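Florside trailer, spring recommissioning check
Done in the side yard, trailer level, wheels chocked. Odometer on the tow vehicle at start: 3,348 since the last check.

Marks used: OK = no action. WATCH = look again next check. FIX = not to be towed or used until done.

## 1. Hitch and coupler

- [x] **Coupler latch** — OK. Closes fully, pin goes in without forcing. Greased the inside of the socket.
- [x] **Safety chains** — OK. No stretched links. Crossed under the tongue, clear of the ground in a full turn.
- [x] **Breakaway cable** — FIX, done. Outer jacket was split near the pin end. Replaced the whole cable. Pulled the pin with the 7-way unplugged and both wheels locked on the drive.
- [ ] **Tongue jack** — WATCH. Works, but groans in the last inch of travel. Screw was dry. Greased once, needs it again after a few cycles.
- [x] **7-way plug** — OK. Two blades had green on them, cleaned with a small brush and contact spray.

## 2. Tires, wheels, bearings

- [x] **Tread and sidewalls** — OK on the curb side. Light cracking on the street side rear, not deep enough to catch a fingernail. Check the date code again before any long trip.
- [x] **Cold pressure** — FIX, done. All were low after storage. Set to the sidewall figure before the sun got on them.
- [x] **Lug nuts** — OK. Torqured in a star pattern to 100 ft-lb. Recheck after the first short tow.
- [x] **Bearings** — OK. Jacked each wheel, no play at top and bottom, no growl when spun. Repacked last year.
- [ ] **Spare** — WATCH. Holds air. The carrier bolt is rusty and took a breaker bar to start. Put anti-seize on it, would like a new bolt.

## 3. Running lights and brakes

- [x] Tail, stop, turn, both sides — OK.
- [x] Clearance lights — FIX, done. Front street side was dead. Bulb was good, ground screw was loose.
- [x] License light — OK.
- [x] Electric brakes — OK. Both sides grab evenly at walking speed. Controller gain left where it was.

## 4. Propane

Nothing in this section gets a WATCH. It is tight or it is shut off.

- [x] **Cylinders** — OK. In date. Hold-down rod tight.
- [x] **Regulator and pigtails** — FIX, done. One pigtail was stiff and had fine cracks at the crimp. Replaced both so they are the same age.
- [x] **Leak test** — OK. Soap and water on every joint from the cylinders to the range. Pressure held with appliances off.
- [x] **Detector** — FIX, done. Test button worked, but the unit was past the date on its back label. New one is a Herkus, same cutout, two screws. The old holes had to be plugged.
- [x] **Range burners** — OK. Blue flame on all. Spider web in one orifice, cleared.
- [x] **Furnace** — OK. Lights on the second try after storage, then first try every time. Outside vent clear of nests.

## 5. Water

- [x] **Flush antifreeze** — done. Ran each tap until clear, hot side last, water heater bypass put back to normal.
- [x] **Sanitize** — done. Bleach mix stood overnight, two full tanks to rinse.
- [ ] **Pump** — WATCH. Primes and shuts off. It cycles once every few minutes with all taps closed, so there is either a weep somewhere or the check valve is getting tired. No wet spots found under the sink or behind the toilet. Shut it off at the switch when leaving the trailer.
- [x] **Water heater plug and rod** — OK. New anode rod, fresh tape on the threads.
- [x] **Dump valves** — OK. Gray was stiff, lubed at the shaft.

## 6. Roof and shell

- [x] **Vent covers** — OK. The Chamoun cover over the bath has gone chalky but has no cracks.
- [ ] **Seams** — WATCH. Resealed a short run at the front end cap. The rest is sound. Look again in December before the tarp goes on.
- [x] **Window gaskets** — OK. Hose test, low pressure, working upward. No drips inside.
- [x] **Awning** — FIX, done. One arm had a weak lift and the cap screw was backing out. Screw replaced, thread locker used.
- [x] **Entry door** — OK. Deadbolt catches. Step pins greased.

## 7. Inside

- [x] **Smoke and CO alarms** — OK. New batteries in both.
- [x] **Extinguisher** — OK. Needle in the green, bracket tight by the door.
- [x] **Overhead latches** — FIX, done. Two would not hold with weight behind them. Fitted Kaltach push latches. They need a slightly bigger hole than the old ones.
- [x] **Converter** — OK. Fan runs, battery comes up to charge.
- [x] **Battery** — OK. Topped up, terminals cleaned, box strap tight.

## Open items

1. Second greasing of the tongue jack screw.
2. New bolt for the spare carrier.
3. Find out why the pump cycles.
4. Front end cap seams, before the tarp.

Parts came to 31 line items on the order sheet this time, most of them small hardware. The order sheet is kept in the folder with the title.

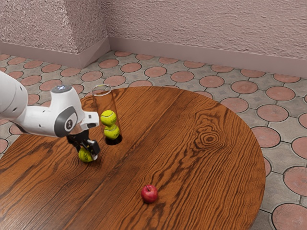 Last item is the dinette, which gets its own check because it comes down to make the bed. The leg sockets are tight, the wall rail is not bent, and the fold-down latch holds with a hand leaning on it. Nothing stays on the tabletop when we tow. Table down, cushions over it, strap across — then lock the door and do the walkaround.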